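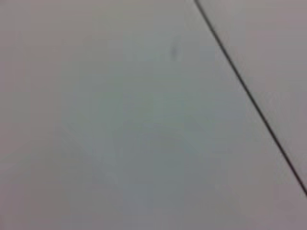 Dark line on pale grey, close up

Last updated: Friday, October 11, 2019

Canwood & District Basketball > General > New match ball, are we stuck with it

We use cookies to remember your login and show you relevant content. Accept / Manage

kaiwen_d wrote:
Second game with the Sosska last night and I still can't stand it. Slick as anything for the first quarter, then it picks up dust and gets worse. We had four passes go straight through people's hands. Not bad passes either. Is the league really going to make every team use it all season or can a home side put out its own ball like before?

LilianK wrote:
Every team, all season. Was in the email in the summer, nobody replied to it so it went through. All 12 teams get the same ball so there's no more arguing at the table five minutes before tip off. Which there was. Every week.

kaiwen_d wrote:
I did reply to it

LilianK wrote:
You replied asking what time the AGM was

zfarkas wrote:
lol

Anyway I like it. Channels are deeper than on the old ones and I've shot better with it than I did all last year. You need to play them in. Give it a month of practice sessions, not two games

Tiago F wrote:
Month of practice with what though. We got one ball. One. It goes in the bag for matches and our coach won't let anybody touch it in between. So of course it's slippery, it's brand new every single week. Meanwhile we train with three bald things from about 2011 that bounce sideways

weronika_z wrote:
Agree with Tiago, this is the actual problem. If you want everyone on the same ball you have to get clubs enough to train with. Wróbel have a rack of them because somebody's dad paid, and it shows, they came to ours and handled it like they'd been born with it. We looked like we were chasing a bar of soap.

zfarkas wrote:
Wróbel beat you because they ran the same high screen all night and you switched it every time and left your smallest guard on their centre. Nothing to do with the ball

weronika_z wrote:
We did not switch it every time.

zfarkas wrote:
I was keeping score. Was right there

weronika_z wrote:
Then you'll have seen the one at the end of the third where their guard has both feet on the line and it went in the book as a three. Since you were right there.

zfarkas wrote:
Ref signals it, I write it down. Not my job to look at feet

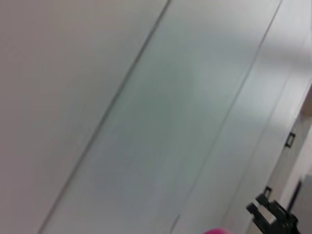
Page 3 of 4

Tiago F wrote:
can we not do the feet again

The lines at Skemavia are a joke anyway. Badminton, netball, volleyball, two lots of basketball (old three point line never got taken off), and the five a side stuff on top. I've played there since I was 14 and I still look down to check. Ref who's never been there before has no chance

LilianK wrote:
The old arc is meant to be coming up. Meant to have been done in February. I've asked again. They say it has to wait til the floor gets resealed and they won't reseal it til the roof is sorted. So, this time next year if we're lucky

kaiwen_d wrote:
And we pay what for that

LilianK wrote:
£3690 for the season for Skemavia. Covers Tuesday and Thursday, both courts, and the scoreboard which I know doesn't work on the visitors' side before anyone says it

kaiwen_d wrote:
it doesn't work on the visitors side

Tiago F wrote:
My vote would be tape. Coloured tape over the real arc on match nights, pull it up after. We did that at my old club, takes two people ten minutes

zfarkas wrote:
Hall won't have it. Pulls the varnish. They charged the netball lot for that and fair enough really, there's a patch by the fire door you can still see

Tiago F wrote:
low tack tape then. Decorators stuff. Doesn't pull anything

zfarkas wrote:
Also doesn't stay down when ten people are running on it. Someone goes over on a loose end and then we've got a proper problem

weronika_z wrote:
Back to the ball for a sec, does anyone know what pressure these are meant to be at? Ours said one thing on the panel and the instruction leaflet another. We went with the ball.

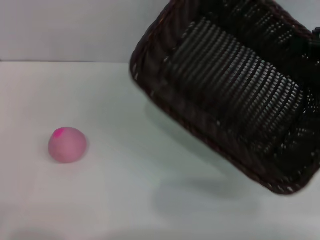 kaiwen_d wrote:
Pressure is a really good point and I don't think anyone is checking it. Rule we always used was drop it from head height, should come back up to about your waist, bit above. Did it before the game last night and it hardly made my knee. Told the ref, he squeezed it and said it was fine. It was not fine. Look at the little pink ball, how it's gone a bit flat underneath where it's sitting on the table. Great for a squishy ball. Ours wasn't far off that and you can't dribble at speed with it, you end up pounding it and then looking down at your own hands and somebody takes it off you. So some of what I said about the grip might be that. Might be. Still think it's slick

LilianK wrote:
OK that's useful, thanks. I'll put it in the notes for refs. Bounce test with both captains watching, home side brings a pump. And a needle. Half the clubs have a pump and no needle

Tiago F wrote:
we have four needles and no pump if anyone wants to swap

weronika_z wrote:
Home side brings a pump, fine. But if it's wrong and they don't have one? Do we forfeit, play on, use the away ball? Write that bit down too or it'll be the same row as before with extra steps

LilianK wrote:
Use the away ball, if that passes. If neither passes play on and report it. No forfeits over a needle, I'm not dealing with that

zfarkas wrote:
Away side has to bring theirs as well then? You said home ball only in the email

LilianK wrote:
I'm changing it. Both bring one

kaiwen_d wrote:
So we can change things after the email has gone out. Interesting

LilianK wrote:
Kaiwen if you want to do fixtures and hall bookings and the ref rota next year the job is yours, I mean it, I'll hand you the folder on Tuesday

kaiwen_d wrote:
no no you're doing great

weronika_z wrote:
Can I ask about a second ball per club though, seriously. Even one more so there's one we can actually train with. What do Sosska charge if we order for all the teams in one go?

LilianK wrote:
Waiting on a price. If it's sensible I'd split it, league pays half, club pays half. Will need a vote at the next meeting so please come to the next meeting. Last time it was me, Zoltán and a bloke who wanted table tennis

zfarkas wrote:
he was alright

I'd vote against for what it's worth. Subs are already up. Clubs that want more balls can buy them, same as shirts. We bought ours out of the raffle

Tiago F wrote:
You had a raffle with a telly in it. We had one with a fruit basket. Not the same raffle

weronika_z wrote:
This is what I mean about Wróbel and the rack. It just ends up with whoever has money getting used to the ball first. League picked the ball, league should help

zfarkas wrote:
Half. Ok. I could live with half if it's one each and that's the end of it. Not a new thread every year

LilianK wrote:
Noted. Putting it on the agenda as one ball per club, half and half, pressure rule as above. Arc as well but don't hold your breath. Anyone playing thursday at Skemavia, court two has a wet bit under the far basket, mop's in the cupboard, use it before warm ups

Tiago F wrote:
which far basket

LilianK wrote:
Far from the door

4 people like this · 12 comments on this page · Share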